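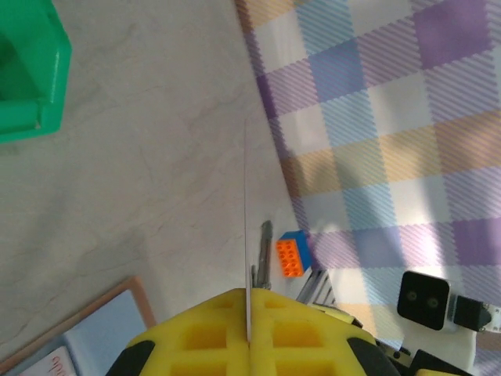 Mfaume objected at the second review meeting that a rule which cannot be checked from the recording should not be called a rule, and asked that every clause in the draft be tied to something a reviewer could look up afterward. We rewrote section 4 on that basis. What follows is the version used from September on at both sites, Indton and Hendton.

Figure 3. Tabletop work as seen from the wrist, with mixed small items and a patterned mat on a marbled surface.

4.2 Workspace rules

The draft code had 36 clauses. Most of them dealt with speed limits, stop buttons and who may stand where, and these were taken over from the site safety rules with few changes. The clauses on the workspace itself caused the most discussion. Operators at Indton wanted a bare table with one item at a time. Operators at Hendton wanted ordinary clutter, on the grounds that a policy trained on bare tables is of little use in a kitchen or an office. We settled on clutter with limits.

The limits are as follows. Items that are not part of the task may stay on the table if they are light, have no exposed blade, and hold no liquid. Fabric mats are allowed and may be patterned, but they must not hang over the table edge on the operator's side. Figure 3 shows the kind of surface we mean: a toy brick with an orange top and a blue side rests near the edge of a plaid mat, with other small objects close by and part of a green bin at the upper left. A slender gray metallic tool lies near the brick. Thin metal items like this one need a written entry in the session sheet, with the name of the item as the operator knows it. Reviewers working only from wrist video often could not tell a pen from a screwdriver, and the two fall under different clauses.

Other equipment on or beside the table must be entered too. This covers spare arms, sensor modules and anything with a cable. The entry says whether the equipment is powered and whether it can move during the session. If it can move, clause 19 applies and a second person must be present.

4.3 Finger pads

Soft pads are treated as wear parts. The gripper in Figure 3 has yellow foam pads with a waffle-like grid of square recesses. The code sets no limit on pad material or color. It asks that pads be checked before each session for tears, for foam lifting off the housing and for debris in the recesses, and that both pads be changed together. Urio had proposed a fixed replacement interval. We dropped this after the two sites reported very different rates of wear, and a check by hand takes under a minute.

4.4 Compliance

We reviewed 833 sessions recorded under the new code. Of these, 226 had at least one departure from it. The most common was a missing or incomplete item entry, followed by a pad check that was signed after the session had started. Departures of the first kind were easy to find from the wrist view, which shows the table close up, but the same view is poor for checking where people stood. Shirima compared the wrist recordings with the room log for the Hendton sessions and found that the second-person clause could not be confirmed from video alone in any of them. We now rely on the Flilia door log for that clause.

Two reviewers read each session sheet separately. Where they disagreed, Mfinanga made the decision and recorded a short reason. Many of the disagreements were over the word "light" in the item rule. The next version will give a weight limit in grams.

We did not try to measure whether the code reduces injuries. No injuries were recorded at either site before or after it came in, and the number of sessions is too small to say anything about rare events. The narrower claim is that the clauses kept in section 4 can be checked by someone who was not in the room, using the session sheet, the video and the door log together.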